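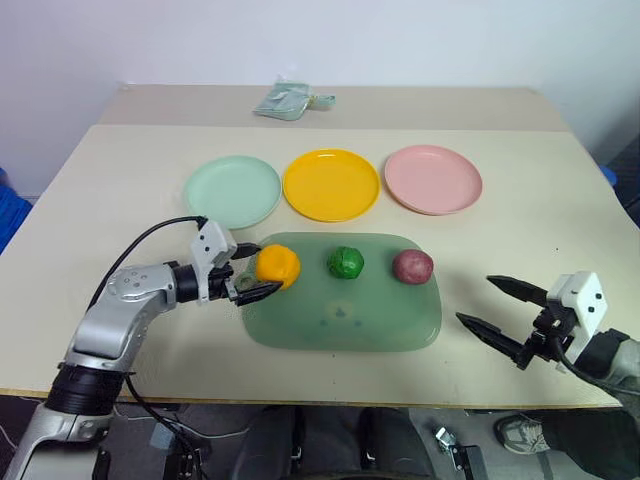 *Mint, yellow and pink plates, still empty, behind a green tray.*

**The color of the plate**

My grandmother served every soup in a white bowl, and she did not discuss it. When I moved to Bastcombe and rented a room above a small restaurant, I learned that other people have stronger feelings about dishes than she had.

The restaurant is called Handia. Subbarao Pinto opened it with two cooks and a set of plates he bought from a hotel that was closing. They were gray. For the first winter he was unhappy with his rice and he changed the recipe many times. Then a guest brought him a yellow plate as a gift, he put the same rice on it, and he says he stopped changing the recipe that evening.

I do not believe that a plate can repair a bad rice. But I ate there often enough to see that the color does some work. Pale fish on a pale plate looks smaller than it is. Beets look almost black on dark blue. A green salad on green is a little sad, even if the dressing is very good.

Gebhard Mayrhofer makes tableware in Nindatlow, an hour away by the slow train. He keeps 618 test tiles in shallow drawers, each one with a glaze number scratched on the back, and he allowed me to open only the first drawers. Customers ask him for strong colors, he told me, and after a year they come back for softer ones. "The strong plate wins in the shop," he said. "At home you must look at it every morning."

His own kitchen has three kinds of plates, and none of them match. He eats eggs from a brown one with a crack in the rim. I asked if he would throw it away and he looked at me as if I had asked about the dog.

Hongjun Bai, who cooks for a school in the same town, has a more practical opinion. She feeds 200 children at noon. Last November she changed the plates of the youngest group from white to pastel, one color for each table, and the lunch line became quieter for one week. In the second week the children began to argue about who gets pink. She now gives out the plates before the children sit down — this was the idea of her assistant, Yevhen Lytvynenko — and the arguments moved to the cups.

For the home I can repeat only what Pinto told me when I bought my first dishes. Take one plate to the window and put on it the food you cook most often. Look at it in daylight, then again under the kitchen lamp. My food is mostly potatoes, so I chose a dark green. My grandmother would have used the white bowl.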